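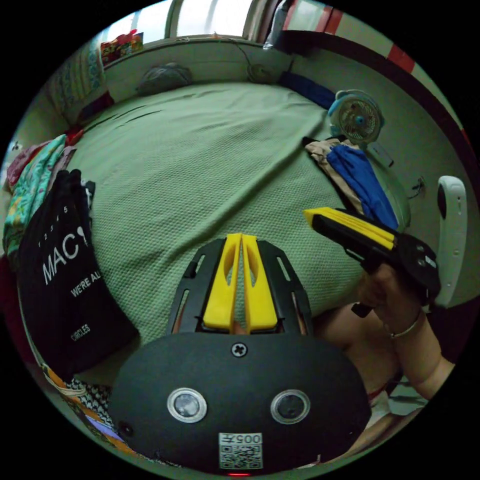 ## Left-turn signal won't pick up my motorcycle

**Norbert Szekeres**, September 29, 2018

The left-turn signal from the Clerdale frontage road onto Gridbridge Avenue skips me when I'm alone in the lane. The through movement gets its green, the cross street gets its green, and the arrow stays red. It goes green as soon as a car stops behind me. The bike is a 250 single with an aluminum frame and aluminum wheels. It worked until they repaved in July.

I can see saw cuts in the old pavement one block back but nothing at this intersection. Does that mean there is no loop, or is it under the new surface? A guy at work uses a magnet zip-tied to the lower frame rail. Does that do anything? I would also like to know who to report it to and what to put in the report.

**Rommel Manalo**

Magnets don't work. A loop is a coil of wire in the road fed with alternating current. The detector unit watches its frequency. Conductive metal over the wire lowers the inductance, the frequency shifts, and the unit places a call. A small permanent magnet does next to nothing to that. Aluminum conducts well, so your frame and wheels are not the problem. The problem is size and position.

If the loop was put in before the top layer of asphalt, you won't see the cuts. The usual rectangular loop is most sensitive right over the wires along the sides and weakest in the center, where most riders stop. Without visible cuts:

1. Stop just behind the stop bar, in line with where a car's left tires would be.
2. If there is no call after a full cycle, try the right tire track on your next trip.
3. Keep both wheels lined up along the track. Crossing it at an angle puts less metal over the wire.

A quadrupole loop has an extra run down the middle, and there you do want the center of the lane.

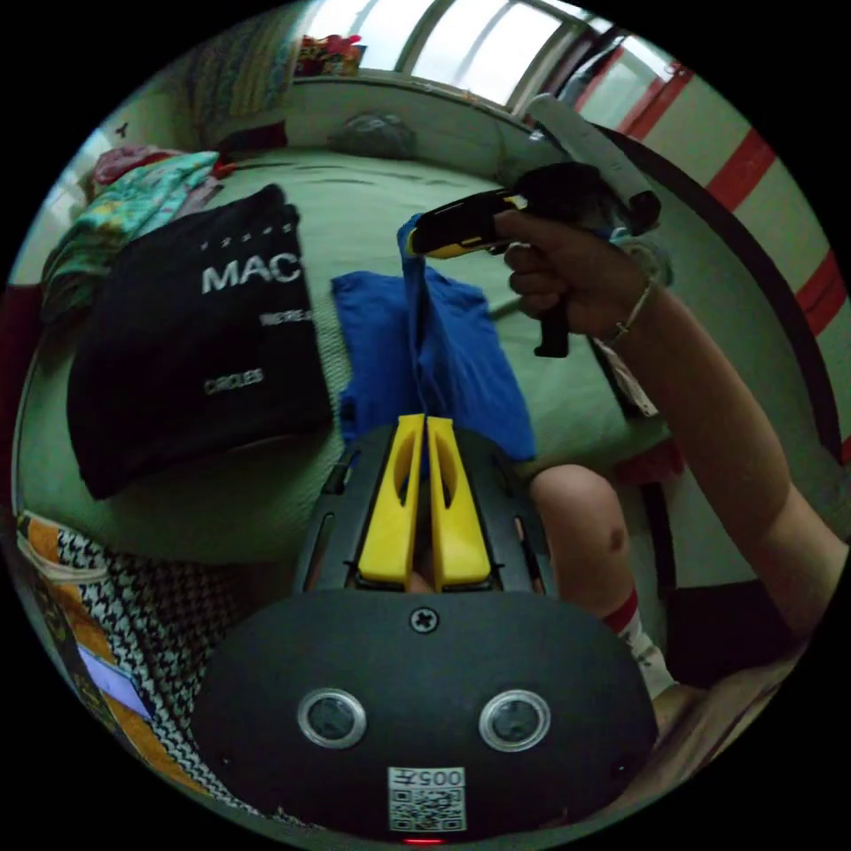
## More replies

**Mei-kuen Wan**

Look up at the mast arm before you spend time on tire tracks. Some places drop the loops when they repave and go to video or radar. With video, a single headlight at night can be missed if the zone is drawn badly, and where your tires are matters less than being inside the zone.

For the report, send it to whoever owns the signal. The cabinet on the corner often has an ID and a phone number. Include:

- intersection, approach and lane
- time of day and weather
- where in the lane you stopped
- how many full cycles you were skipped (I gave 3 in mine)

Ask for the detector sensitivity to be checked for a motorcycle. On mine the tech raised the card by 2 levels and it has been fine for 14 months.
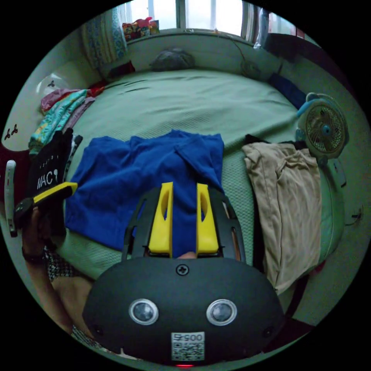

*Blue shirt and beige garment on the bed*

**Chak-lun Kao**

just turn right and make a u-turn where it's legal. some states let you go on red after a wait if the light doesn't detect you but the rules are all different so look up yours first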